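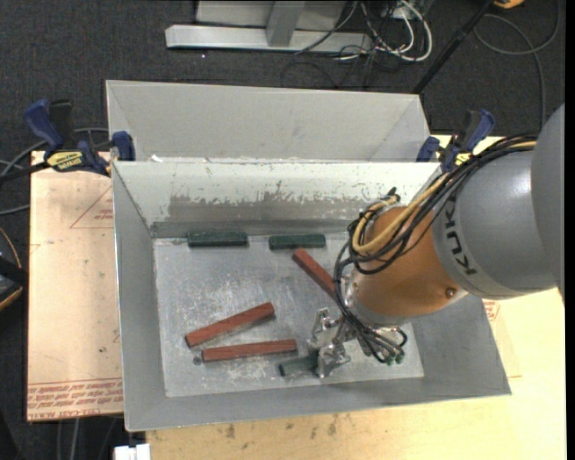
Redes de Vídeo sobre IP
Tema 5. Recuperación de pérdidas en el transporte de vídeo en directo
Profesora: Kazue Takeda. Prácticas: Ashok Tyagi

5.1 Planteamiento

Un flujo MPEG-TS encapsulado en RTP/UDP transporta habitualmente siete paquetes TS de 188 bytes por datagrama, es decir, 1316 bytes de carga útil. La pérdida de un solo datagrama afecta a los siete. Si entre ellos hay datos de un cuadro I, el error se propaga hasta el siguiente punto de acceso aleatorio.

Se estudian dos mecanismos: corrección de errores hacia delante (FEC) y retransmisión selectiva (ARQ).

5.2 FEC por filas y columnas

Los datagramas se disponen en una matriz de L columnas y D filas. Se calcula un paquete de paridad (XOR) por columna y, opcionalmente, otro por fila.

Sobrecarga solo con columnas: 1/D
Sobrecarga con filas y columnas: 1/D + 1/L
Ráfaga máxima recuperable con columnas: L datagramas consecutivos, siempre que no se pierda la paridad correspondiente
Retardo de bloque: L × D / tasa de datagramas

Ejemplo. Con L = 20, D = 5 y 1.000 datagramas por segundo, la matriz tarda 100 ms en completarse. La sobrecarga por columnas es del 20 %.

5.3 ARQ

El receptor detecta huecos en el número de secuencia y envía un NACK. El búfer ha de cubrir al menos un ciclo completo de petición y respuesta; en la práctica se dimensiona como múltiplo del RTT:

B = k × RTT, con k entre 3 y 4

Para un RTT de 40 ms y k = 4, B = 160 ms. Un datagrama que llega después de su instante de entrega se descarta aunque sea correcto.

ARQ no añade tráfico de reparación en ausencia de pérdidas, pero exige canal de retorno. En multidifusión hay que limitar además la acumulación de NACK en el emisor.

5.4 Práctica

Se usará el emulador Fliner entre el codificador y el receptor del laboratorio Nassar. Configuración inicial: pérdida aleatoria del 1 %, sin reordenación. Repetir con ráfagas de hasta 20 datagramas y comparar las pérdidas residuales de ambos métodos.

Entrega: 28 de octubre de 2022, en un único PDF con las trazas anexas.

Lectura previa: RFC 4585, secciones 3 y 6.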